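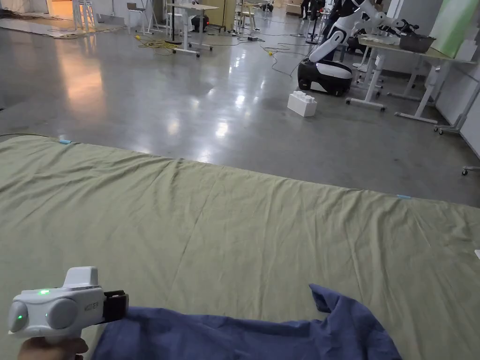 Consejos de taller: grabar demostraciones de plegado con pinza de mano

En Drilach usamos la pinza de mano para enseñar a la política a doblar ropa. En agosto comparamos dos maneras de preparar la zona de trabajo y estos consejos salen de ahí.

La tela de fondo
Extienda una sábana lisa en el suelo y sujete el borde lejano con cinta de color claro. Los pliegues suaves no molestan. Grabamos 353 demostraciones, 184 de ellas con la sábana recién planchada y el resto sin planchar, y la política entrenada con las segundas dobló mejor las prendas nuevas. Tharushi Khan repitió la prueba con otra sábana y le salió lo mismo, aunque con menos diferencia.

El color de la prenda
Verde salvia debajo y azul marino apagado encima se distinguen bien. Con una toalla gris sobre el hormigón pulido perdíamos el borde en cuanto los focos se reflejaban en el suelo.

Cómo agarrar
– Apoye las mordazas en el borde de la tela antes de cerrar.
– Coja poca tela. Si entran dos capas, suelte y vuelva a empezar, pero no borre la toma: las correcciones también sirven para entrenar.
– Levante despacio los primeros centímetros. Los tirones empeoran el seguimiento de la pose.
– Mire los pilotos verdes de la pinza antes de cada serie.

Punto de partida
Arrugue la prenda de forma distinta cada vez. Al principio la dejábamos caer siempre desde la misma altura y el modelo aprendió a buscar la esquina a la derecha – con la esquina a la izquierda fallaba casi siempre. Ahora giramos la prenda un cuarto de vuelta cada 4 tomas.

Cuántas tomas
Con 50 por prenda ya se ve si el método va a funcionar. Para camisas conviene seguir; para paños de cocina apenas notamos mejora.

Limpieza
La pelusa se acumula en las mordazas. Un cepillo de dientes seco basta. No use alcohol en las superficies de agarre.

Lo que queda por probar
Todas las cifras son de camisas y toallas. Los calcetines y las fundas nórdicas los dejamos para la siguiente ronda, con el conjunto de prendas Trisonard.

Actualizado el 22 de noviembre de 2018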